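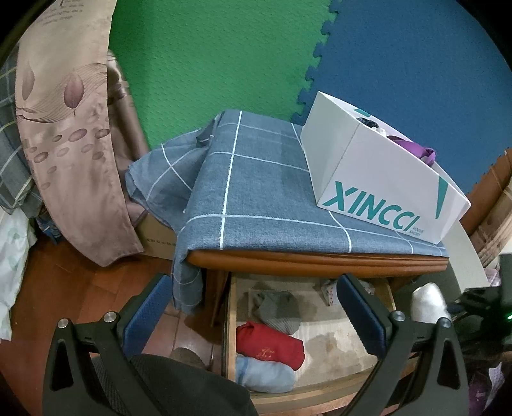 About Fosness

We help people plan and pay for robot equipment, and we love doing it! If you run a lab, a workshop, a training program or a small company that is getting ready to buy grippers, arms, cameras or all of the above, the budget is probably the part you've been putting off. For us it's the fun part. We like parts lists. We like finding out that a cable costs more than the bracket it plugs into (it happens all the time).

Fosness is based in Girudport, in two rooms over a print shop, with a stockroom at the back that was supposed to be an office. Ilango Gowda started the business after years of building test rigs for other people and watching good projects stall while everyone waited for a part that was never on the order. Glenys Jenkins joined him after a career in school purchasing, and she brought the habit of reading a quote from the bottom up, beginning with shipping and warranty terms. Between the two of them they've handled plans as small as a single hand-held gripper and as big as a room full of arms with a power upgrade to match.

What we do

Most of our work right now is with teams who want robots to handle everyday household things. Socks in a drawer, rolled-up shirts, shoe boxes, blankets, all the soft and lumpy stuff that people pick up without thinking. A lot of that work starts with hand-held grippers that a person carries around and uses like a big pair of tongs, with a camera along for the ride. It's a wonderful way to begin. You can be working in a real bedroom in an afternoon, long before you've settled on which arm to buy.

It also changes the budget quite a bit. A team that planned on two arms and a bench may find that the first stage wants more grippers, more storage and more paid hours for the people holding them. We sit down with you and work out what that first stage costs, what the second stage costs, and which purchases carry over from one to the next. Finger pads wear. Bolts need a matching driver in every kit bag. Batteries want a charger each — sharing one charger sounds thrifty until two people come back at the same time.

Then there are the things the gripper is going to touch, and we wish more plans had a line for them! Clothes in different weights and colors, folded and rolled. Boxes. Drawers that slide well and drawers that stick. Foam floor mats. You can borrow plenty of it from home, and lots of teams do, but put some money down anyway. Secondhand shops are terrific for this. Glenys keeps a running price list of what a bag of mixed children's and adult clothing goes for in our area, and she'll happily talk you through it.

How a plan comes together

We start with a visit, or a video call if you're far away. We ask you to show us the real room, with everything still in it. A tidy room gives us a tidy plan that falls apart in the first week, so please leave the laundry where it is. We measure doorways, look at outlets, and ask who will be using the equipment and for how many hours.

After that we build your plan in Dresis, our planning workbook. Dresis is a set of linked sheets (nothing fancy, and you get to keep it). One sheet is for equipment, one for spares, one for people's time and one for the room itself. Each line has a price, a lead time and the name of the person who will place the order. That last column has saved our customers more trouble than all the formulas put together. The current edition was finished on 08/12/2025 and has a much better sheet for batteries and chargers.

Our usual spares allowance is 20 percent of the hand tools line. Some teams go lower in the first year and top it up once they know what they wear out. If your grippers are printed in-house you can shift a good part of that allowance into filament and a second printer nozzle, and we'll show you how to write it up so your finance office understands why a plastic spool is on an equipment request.

A starter plan from us costs $1,270. It covers the visit, the workbook, two rounds of changes and a call with whoever has to approve the money. We don't take commission from equipment makers, so we're free to tell you that the cheaper one is fine.

The Sosa shelf

Sosa is our loan program, and it's the thing visitors ask about most. There are 40 items on the shelf at the moment: hand-held grippers, mounts, lights, tripods, a couple of small arms, cases and a pile of adapters. Members can take something home and try it on their own drawers and tables before signing for a purchase. A few weeks with the wrong gripper will teach you more about the right one than any spec sheet, and it costs you a loan fee instead of a year's budget.

Ilango looks after the shelf. He checks each item when it comes back, swaps the pads if they need it and writes up anything odd in the log. Please tell him if something felt loose or slow! He really does want to know, and those notes go straight into the next person's plan. So far 91 members have signed up, from high school clubs to research groups, and there's room for more.

Who we work with

Colleges, small product companies, repair shops moving into automation, care-home suppliers, hobby groups with a bit of grant money. Some have a full purchasing department and some have one teacher with a shared card. We've learned to write plans for both. If your money has to be spent by a certain date, say so on the first call and we'll build the order of purchases backward from it. Long lead items go first, and bins and labels can wait until the end.

We run an open planning day every September. Bring a quote, a floor sketch or just a list on the back of an envelope. Glenys bakes for it, and the people who come are generous with their own figures, which makes it the best place we know to find out what things cost once tax and freight are on them.

Come and see us

Visitors are welcome at the Girudport rooms by appointment. Ring the print shop bell if ours doesn't answer, and allow time to look through the stockroom. You can also write to either of us through the contact page with a rough idea of what you want your robot to pick up and how much you have to spend. A guess is fine for both.

Recent from Fosness
Chargers, batteries and the new Dresis sheet
How to budget for finger pads
Borrowing from the Sosa shelf: a member's guide
Buying secondhand clothes and boxes for gripper work
What to bring to the September planning day
Reading a quote from the bottom up, by Glenys Jenkins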